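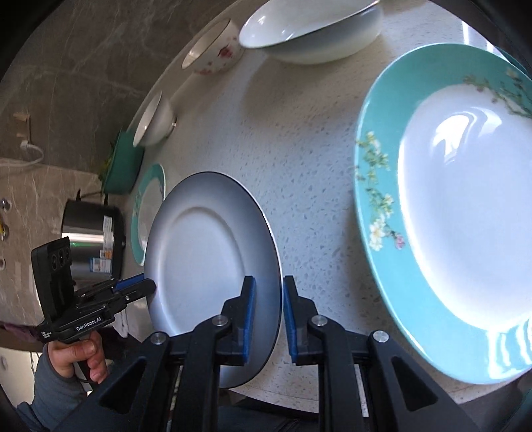 Encimera con la vajilla, tarea de platos. Las dos pinzas de mano sobre el plato gris.

Lista: demostraciones-manipulacion
Asunto: Re: Agarre por el borde en la tarea de platos
Fecha: julio de 2026

Hola a todos:

Contesto debajo de cada punto. He dejado solo la parte del mensaje anterior que hace falta.

> En Drudier estamos preparando la guía para los operadores de la tarea
> de platos. En la tanda de junio grabamos 513 demostraciones con pinza
> de mano y hemos descartado 103, casi todas por el agarre. ¿Tenéis un
> criterio fijo para coger los platos o lo dejáis a cada operador?

Lo tenemos fijo desde el principio de Kisau. El plato se coge por el borde, con un dedo por la cara interior y el otro por la exterior, y los dedos se cierran despacio. Si el operador tiene que corregir después de cerrar, abre del todo y vuelve a entrar. Las correcciones con la pinza medio cerrada son las que peor aprende la política: en el robot salen como un temblor antes de levantar.

En los platos ovalados pedimos además que se entre por un tramo de borde despejado, sin otra pieza pegada. Cuando el plato está plano sobre la piedra cuesta meter el dedo por debajo. Se puede inclinar primero con la otra pinza, y eso cuenta como parte de la demostración. No lo cortéis al editar.
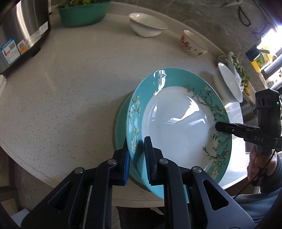 Agarre por el borde, plato inclinado. Los dedos, uno a cada lado.

> También dudamos con los brillos. Trabajamos junto a una ventana y en
> la porcelana blanca se pierde el borde en bastantes fotogramas.

Nosotros no los quitamos. Probamos a bajar la persiana y el modelo entrenado así fallaba en cuanto había sol. Ahora grabamos a distintas horas y anotamos la luz en el campo de observaciones. Solo se descarta la toma si el borde no se ve en ningún momento de la aproximación.

> ¿Hace falta vaciar la encimera antes de cada toma?

No. Dejad los cuencos, la verdura y los aparatos donde estén y cambiad la disposición entre tomas. De las 2944 demostraciones que tenemos en Tlapale, las grabadas con la encimera recogida son las que menos nos han servido fuera del laboratorio. Lo que sí hay que respetar es que las dos pinzas empiecen abiertas y separadas del plato, para poder alinear el inicio de las dos trayectorias.

> ¿Y la teleoperación? Nos han ofrecido usar Ivard para esta tarea.

La usamos para cajones y puertas. Con platos es bastante más lenta y el operador no nota cuándo apoya el borde en la piedra. Para esto seguiría con la pinza de mano y dejaría Ivard para 2 o 3 sesiones de comprobación.

Una pregunta por mi parte: ¿separáis las demostraciones de operadores zurdos o van todas juntas? Las nuestras van juntas y no tengo claro que sea lo mejor cuando la segunda pinza entra por el otro lado.

Puedo mandar la hoja de criterios de descarte a quien la pida.

Un saludo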